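How does a sewing machine make a stitch?

I got my first sewing machine when I was nine, and I spent the whole first afternoon just turning the wheel by hand and staring at the needle. It goes down, it comes up, and somehow there's a stitch! Where does it come from? I had to take the cover off to find out (ask a grown-up before you try that).

The secret is that a sewing machine uses 2 threads. When you sew by hand you only need one, and the whole needle goes through the cloth and out the other side. A machine can't let go of its needle, so it needs a bit of help from underneath.

The top thread comes off the big reel and goes through a hole in the needle. Have a look at a machine needle if you can. The hole is right down by the point! On a hand-sewing needle it's up at the other end.

The bottom thread lives on a little spool called a bobbin, hidden under the metal plate. Mine is bright orange at the moment, left over from a pumpkin cushion I made for the shop in Drornton. 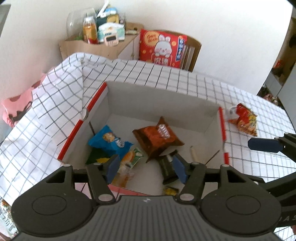 A box, a can and a blue snack bag with a cartoon cookie on it.

Now for the clever bit. The needle pushes the top thread down through the cloth. As it starts to come back up, the thread bulges out and makes a tiny loop. A spinning hook grabs that loop and swings it right round the bobbin, a bit like a skipping rope going round your feet. Then the needle pulls up, the loop goes tight, and the two threads are locked together inside the cloth. We call it a lockstitch.

Want to try it without a machine? You need 2 pieces of string in different colours and a piece of card with 6 holes in a row. Poke a loop of the first string down through a hole, slide the second string through the loop, and pull the first one snug. Do the same at the next hole, and keep going to the end.

I counted the stitches along the hem of my kitchen curtain in March and got to 76 before my tea went cold, and I was only 3 hand-widths along. My old Varko machine did that bit while I was still humming the first line of a song!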